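I moved my sourdough starter to the fridge in March and it has been easier to live with ever since. On the counter it wanted feeding every morning at seven, and I was throwing away more flour than I baked. Now I feed it once a week, after supper, and leave it out for 2 hours before it goes back on the bottom shelf.

The flour is plain rye from the mill shop in Noscombe. I tried a finer one for a while and the starter went thin and smelled of nail polish.

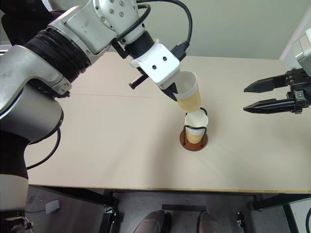 Hwa-young Ma gave me the first spoonful of it in a jam jar, and she keeps hers much stiffer than mine. Her loaves have a tighter crumb and a milder taste. I use 105 grams in a loaf and let the dough sit overnight in the pantry, with a plate over the bowl.

Next I want to try the same dough in a tin. My round loaves are too wide for the toaster.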